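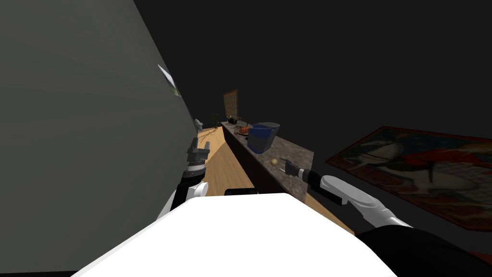
Ticket: Sliding door does not close for the last 8 mm
Category: Doors & Fittings > Interior sliding doors > Customer help
Status: solved

Search tickets Search All products Reset filter

We use cookies to remember your settings. By staying on this site you agree. Accept / Settings

Opened Thursday, 09:40

Good morning. I have bought the Ballitz sliding door from Bundomico, for the passage between kitchen and hall. The leaf is 982 mm wide and 40 mm thick. I have mounted the rail myself, following the sheet. The door runs well, but it stops 8 mm before the frame. If I push by hand it closes, and then it comes back slowly. The rail is level, I have checked it two times with a long spirit level. What should I look at next?

Reply from Bundomico support, 11:15

Thank you for the clear message. Please check the soft-close damper at the closing side. Is the trigger pin on the top of the leaf placed at 165 mm from the edge? On older sheets this measure was taken from the middle of the hanger. Please also tell us which damper you have, the name is printed on the side.

Customer, 13:05

The damper is from Lornau. I took the measure from the middle of the hanger, as my sheet says. So the pin is too far back, I think. Must I drill a new hole in the leaf?

Reply, 13:50

No new hole is needed. The pin plate has a long slot. Loosen both screws by one turn, slide the plate towards the closing edge until you read 165 mm, and tighten again. Please take the leaf off the rail first – the screws are difficult to reach when it hangs.

Customer, 17:20

I have moved the plate. The door now closes fully and stays closed. There was still a small scratching noise at the floor guide, but this was only the Minhas brush strip, which I had put in the wrong way round. I turned it and the noise is gone. You can close the ticket. Please correct the sheet also, the drawing on the second page is still the old one.

Reply, 17:35

We have passed this on. Ticket closed.

Tags: sliding door, soft-close, trigger pin, floor guide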